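How to Teach a Delivery Robot a Street Corner by Remote Control

If you read my last tutorial, you already have the Skivness controller paired and you've driven your robot up and down a hallway a few times without scraping the paint. Good! Now we're going to do something more useful with it, and teach the robot to handle a corner with a crosswalk by driving it through by hand and letting it learn from what we did. We'll do the whole thing in the simulator, so you can make a cup of tea, put your feet up, and bump into as many poles as you like.

I learned most of this from Ayana Dinsa, who taught me to drive on the old Workneh rig and had a great deal of patience with my left turns, which were terrible (they're better now, mostly).

What you'll need

The Zedix simulator with the Pornholm map pack installed
A controller with two thumbsticks – the keyboard works, but your steering will come out jerky and the robot will learn to be jerky too
An hour or so when you won't be interrupted

Step 1. Load the map and pick your corner

Open the Pornholm pack and choose a corner with a wide sidewalk. You want lots of room to turn around for your first lesson. Set the daylight to bright and leave the traffic and walkers off for now. I know it feels a bit lonely, but you can add them later once the basic path is solid.

Step 2. Drive it once without recording

Please don't skip this one, even if you're itching to get going. Put the robot down, push the left stick forward gently, and just get a feel for how long it takes to stop. Mine always rolls a little farther than I think it will. Do the crossing in both directions, and have a look at the curb from close up so you know where it begins to bend.

Step 3. Record your first demonstration

Press the right shoulder button and wait for the tone before you move. Then drive the way you'd like the robot to drive when you aren't there to help it. Take the curb slowly and square on, go straight over the stripes, and keep both thumbs on the sticks the whole time. If you hesitate halfway across, the recording keeps that hesitation, and you'll see the robot dither in that same spot later on.

Press the button again only when you've come to a full stop.

Step 4. Keep or toss

The review window opens by itself. Watch the run back at normal speed and be a little strict with yourself. I toss anything where I clipped a pole or wandered off the crossing. Some 1,661 runs are sitting in my folder by now, and the early ones are so wobbly that I've never used them, but I can't bring myself to delete them either.

Aim for 6 good runs before you train. Vary the starting spot by a few feet each time, and come at the crossing from a slightly different angle, so the robot doesn't memorize a single line and get lost the moment it's set down somewhere else.
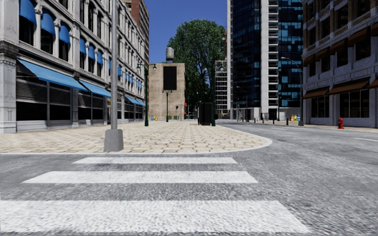 The practice corner, with the crosswalk in front and the pole standing just behind the curb.

Step 5. Train and watch

Click Train and go stretch your legs. When it's done, put the robot back at one of your starting spots, choose Follow, and keep your thumbs near the sticks. If it starts to drift, take over with a light touch and steer it back. Those little rescues get saved as well, and I find they help more than another clean run does.

If it keeps missing the turn, go back and record two more runs that begin right before the trouble spot. Drive those extra slowly. Then train again, and save the result under a new name so you can still get back to the old one – I forgot to do this once in November and lost a whole afternoon's driving.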